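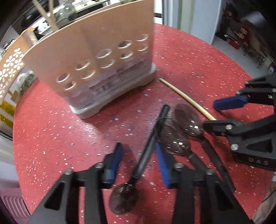

Utensil caddy, beige, with perforated front panel and pale grey base. Spoons not included.

Catalogue > Kitchen and Dining > Serveware and Storage > Utensil Caddies

Products Room Sets Ordering Care Guides Contact

Sarnen Utensil Caddy, Beige

The Sarnen Utensil Caddy is supplied by Hayes for use in community dining rooms, staff kitchens, school canteens and residential care settings. It is intended for the upright storage of spoons, forks, stirrers and similar light utensils at the table or on a servery counter.

The body is moulded in beige plastic, tall and slightly curved, and the front panel is punched with rows of round holes. The perforations allow air to reach utensils that have been put away after washing. The product label is applied across the lower front and may be removed once the item has been entered in the purchaser's own inventory.

Specifications

Catalogue number: 293
Colour: Beige
Material: Plastic
Capacity by weight: 3 kg, evenly distributed
Unit weight: 191 g
Supplied: Singly, or by the carton on request

Placement and use

The caddy should stand on a level surface, clear of the table edge. The base is suited to laminate, sealed timber and stainless steel. On round tables the centre position is recommended, so that every seat has equal access. Long-handled spoons should be placed at the rear and shorter items at the front. Knives with exposed blades are not to be stored in this product.

Reusable clear plastic spoons may be kept in the same caddy as metal cutlery, although purchasers have reported light scratching of the plastic over time. Where appearance is a consideration, a second caddy is advised -- the Plellon range is available in matching beige.

Cleaning

Empty the caddy before cleaning. Wash by hand in warm water with a mild detergent and rinse well. A soft bottle brush will clear residue from the holes. Abrasive pads, bleach and solvent-based cleaners will dull the surface and should be avoided. The caddy is suitable for the upper rack of a commercial dishwasher -- temperatures on the lower rack may distort the body.

Ordering and delivery

Orders are dispatched from the Urnonside warehouse. Account holders may order by catalogue number through the usual purchasing form; other organisations should request a quotation in the first instance. Current warehouse stock is 3000 units. Replenishment is scheduled for October, and carton orders placed before then will be filled from existing stock where possible.

Items found to be cracked or warped on arrival will be replaced. Please retain the outer packaging and quote the delivery docket number when contacting Hayes.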